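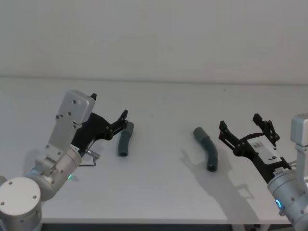 Fig. 5.1. Bent rubber tubes on a white tabletop.

5. Replacing the inlet and return tubes

This section applies to the Rimeo pond filter when fitted with the Toma pump. For the Ukum pump, follow the leaflet packed with the pump, as its connectors have a different thread.

Inspect the tubes each September, before leaves begin to fall. Replace a tube if the rubber is cracked, if it stays flat when pinched, or if the clip has cut into the surface. Always replace both tubes together. Replacement tubes are supplied as kit 698, which also contains new clips and sealing rings.

CAUTION: Switch off the pump at the wall and remove the plug before opening the filter housing. Do not rely on the timer.

5.1 Removing the old tubes

1. Close the isolating valve on the pond side.
2. Place a bucket under the drain cap. Open the cap and let the housing empty.
3. Slacken the clips with a flat screwdriver and slide them along the tube, clear of the connectors.
4. Twist each tube to break the seal, then pull it straight off. If a tube will not move, slit it lengthways with a knife. Do not lever against the connector.
5. Remove the old sealing rings and wipe the grooves clean.

NOTE: Water will remain in the lower bend after the housing has drained. Keep the open ends raised until the tubes are over the bucket.
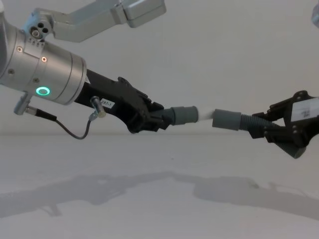 Fig. 5.2. Flexible, hose-like part held horizontally above the table.

5.2 Preparing the new tubes

1. Leave the tubes at room temperature for 2 hours before fitting. Cold rubber is stiff and may split at the connector.
2. Check the bore for packing material.
3. Mark the insertion depth on each end with chalk.
4. Slide the clips on loosely, with the screw heads facing outwards.

Do not trim the tubes. They are moulded to length, and a shortened tube will pull on the pump inlet. Do not use grease or oil on the sealing rings — clean water is enough.
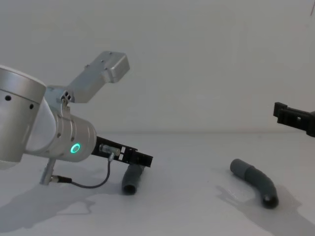

Sealing rings are thin and easily lost, and grit trapped under one will cause a slow leak. Lay out the kit indoors if possible and fit the rings last. A white tabletop against a plain white wall, as in Fig. 5.3, makes dark parts and stray grit easier to find. Wipe the surface with a lint-free cloth before opening the bag of rings.

5.3 Fitting

1. Press a new ring into each groove. It must sit flat all the way round.
2. Wet the connectors and push the tubes on as far as the chalk marks.
3. Move the clips to 5 mm from the tube ends and tighten until the rubber just begins to bulge.
4. Refit the drain cap and open the isolating valve slowly.
5. Wait 5 minutes, then check both joints for drips before reconnecting the plug.

CAUTION: Do not run the pump dry. If no water reaches the filter, switch off and repeat the priming steps in section 3.

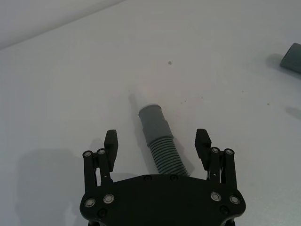 Fig. 5.4. Black fingers spread wide open, each with a rectangular tip pad.

If a joint still drips after the clips have been tightened, remove the tube and check the ring for nicks. Damaged connectors cannot be repaired and must be ordered from Cimholm with the serial number of the filter.

Section revised January 27, 2024. Technical editor: Kerubo Simiyu.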